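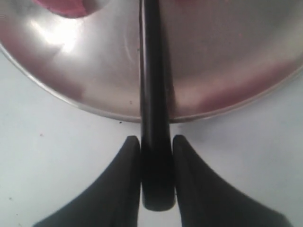
Chapter 3: Pans and How to Look After Them

Before you start – find one steel pan at home. Any size. Look at the bottom in good light, tilt it a bit. Swirl marks? Fine scratches? Normal on stainless steel, they come with use and dont hurt the food.

In this chapter: washing, drying, stacking, handles. Also what to do with burnt-on rice (soak first, scrub later).

Words to know: rim, base, handle, scourer, residue.

Warm-up, 2 minutes, in pairs. Yến Tăng scrubs her pan with wire wool, Chiến Mai uses a soft cloth and soap. Who has teh shinier pan by August? Write down why – keep your answer for page 90.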